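Fil du mercredi, pour les trois personnes que ça intéresse et les autres qui sont coincées dans le train : comment on entretient une cellule de manipulation qui a décidé de vieillir en même temps que moi. 1/

La cellule s'appelle Gasia. Un bras blanc, une pince, un fond vert, une table noire et des blocs en forme de bouteille à ranger dans un bac. Présenté comme ça, un enfant de trois ans ferait le boulot. Il le ferait même sans recalibrage, mais il faut lui prévoir une sieste.

Depuis début mai, Gasia posait ses pièces 2 mm trop à gauche. Toujours à gauche. Une erreur aléatoire, on la met sur le dos de l'univers. Une erreur constante, il y a quelqu'un derrière, et dans cette salle c'est souvent moi.

Première hypothèse, signée Oduor Makori : « c'est le logiciel ». Oduor fait de la mécanique.

Deuxième hypothèse, la mienne : « c'est la mécanique ». Je fais du logiciel. On a pris un café.

Avant de démonter quoi que ce soit, on est revenus au carnet de la cellule. Dernière ligne : « resserré bride, RAS ». Pas de couple noté, pas d'initiales. Je reconnais malheureusement très bien mon écriture.

Pour ceux qui n'ont pas le plaisir : la petite caméra est fixée côté outil, au-dessus de la pince. Si on touche à la bride et qu'elle repart tournée d'un poil, la caméra regarde un monde légèrement de travers, avec une assurance totale. J'ai eu des chefs comme ça.

Donc, procédure complète. On arrête, on coupe l'air et la puissance, on met le cadenas. Tatu Athumani garde la clé dans sa poche et ne la rend qu'à la personne qui a signé. Elle me l'a déjà refusée un soir où j'avais signé au crayon.

Nettoyage des marqueurs d'abord. Chiffon microfibre, pas d'alcool sur l'impression (on a essayé une fois, on a obtenu de très jolis carrés gris). Les marqueurs des blocs prennent plus cher que celui du bac : eux se font attraper toute la journée.

Ensuite la bride. Dépose de la pince, nettoyage des portées, remontage, serrage en croix en deux passes. Et cette fois le couple est dans le carnet, avec mes initiales, en majuscules, au stylo.

Puis on relance la calibration main-œil. 10 poses, le bras se tortille au-dessus de la plaque comme quelqu'un qui cherche ses lunettes, et à la fin il sort une matrice que Rehema Mwaipopo est la seule à lire sans bouger les lèvres.

Et on remet tout le monde au travail.

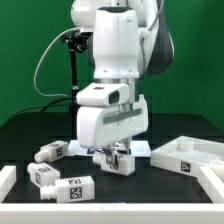
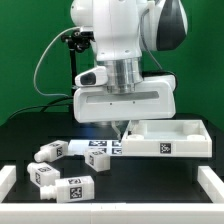
La partie pénible, maintenant : les câbles. Celui qui fait une grande boucle près du bras a l'air d'un oubli. Il est réglé. Trop court, il tire sur le connecteur quand le poignet tourne. Trop long, il va dire bonjour aux pièces.

Godfrey Shemweta, plein de bonne volonté, avait tout plaqué avec des colliers en avril. C'était magnifique. On aurait dit un catalogue. Défaut de communication toutes les 80 minutes, réglé comme un coucou, et une semaine à accuser le commutateur réseau, qui n'a jamais reçu d'excuses.

Règle maison depuis : pas de collier sur une boucle sans avoir fait passer le bras par toutes ses positions extrêmes, à vitesse réduite, avec quelqu'un qui regarde le câble et seulement le câble. C'est un poste que j'aime bien. On est assis.

Quelqu'un me demande en commentaire pourquoi on ne met pas simplement un décalage de 2 mm vers la droite dans le programme. Écoutez, je ne vais pas mentir, il y en avait déjà un.

Il y en avait même deux. Un dans la recette, un dans le repère outil, de signes opposés, ajoutés par deux personnes différentes qui mangent à la même table tous les midis. On a tout remis à zéro et j'ai passé un moment à regarder par la fenêtre.

Côté doigts de pince : contrôle du jeu à la main, puis fermeture à vide pour vérifier qu'ils se rejoignent bien au milieu. Ceux de chez Zondlow s'usent d'un côté avant l'autre. Faraji Langat les permute à mi-vie, comme des pneus, et tient un tableau. Le tableau est plus propre que la cellule.

Résultat après remontage : une série de 80 prises-déposes, 3 ratées. Les trois avec le même bloc, dont le marqueur a un coin rayé. Il est parti à la réimpression. Le décalage à gauche, lui, on ne l'a pas revu.

Oduor maintient que c'était le logiciel, vu que les décalages étaient dans le logiciel. Je maintiens que c'était la bride. Rehema maintient qu'elle a une réunion.

À faire la prochaine fois : vérifier le serrage du pied de caméra derrière la table, qu'on oublie parce qu'il est noir et qu'il ne se plaint pas. Et sauvegarder les paramètres AVANT de tout remettre à zéro. Ne me demandez pas comment va la recette numéro deux.

Prochain fil : la cellule Skullow, qui s'arrête quand on allume la lumière du couloir. Tatu a une théorie. Moi j'ai un rouleau de scotch noir.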